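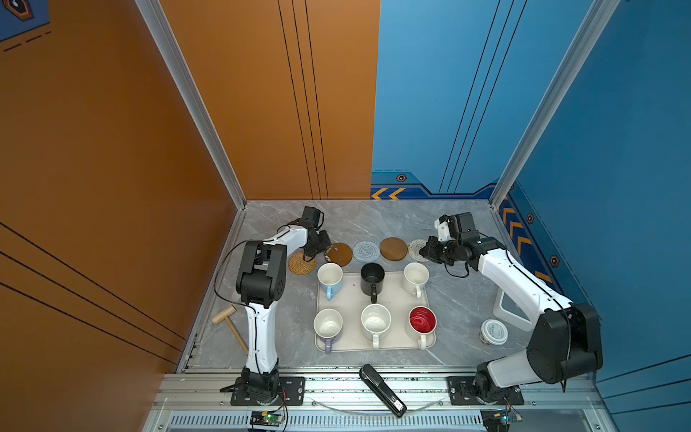

*Drumeck two-arm tabletop cell with mug tray and coasters.*

## Drumeck Tabletop Cell

The Drumeck is offered by Lacson as a complete two-arm station for handling small household items. Each arm carries a parallel gripper. 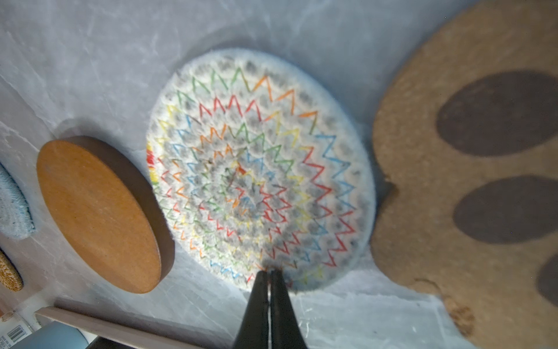 Soft and woven goods may be specified at the time of order -- grip settings are supplied for 78 item types. Delivery takes 100 days. Service inquiries should be addressed to Tâm Doãn, Brandadberg office, extension 212.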